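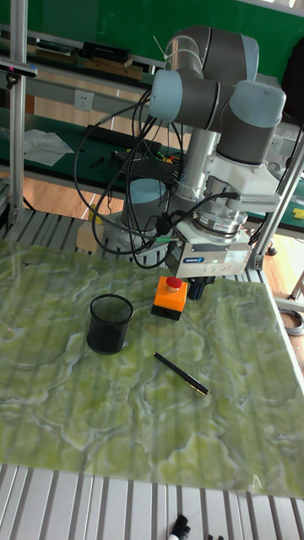
I finally sat down with Arkberg again in February, all 15 episodes of it, and I'm so glad I did, even if my laundry suffered for it. I'd only seen bits and pieces when it first aired (my sister used to tape over half of them with figure skating) and I had completely forgotten how slow the start is. Stick with it through episode 4, please! That's where Bartosz Olszewski turns up as the ferry captain, and the whole show just wakes up and stretches.

I know most people remember him from Drostar, where he mostly stood on the bridge of a spaceship looking worried, and he was good at that. But he gets to be funny in this one, and a bit sad too, especially in the long kitchen talk with old Mrs. Cieślak. I watched that part twice and then called my sister to tell her about it, at nearly midnight, which she did not love.

The ending still bothers me. They spend so long on the missing letters and then wrap it all up in one phone call? I've read that a second season was planned, so maybe that explains it.

Anyway, next up is Ireo, which a few of you have been pushing on me for ages. There are 32 episodes, so I may be gone a while.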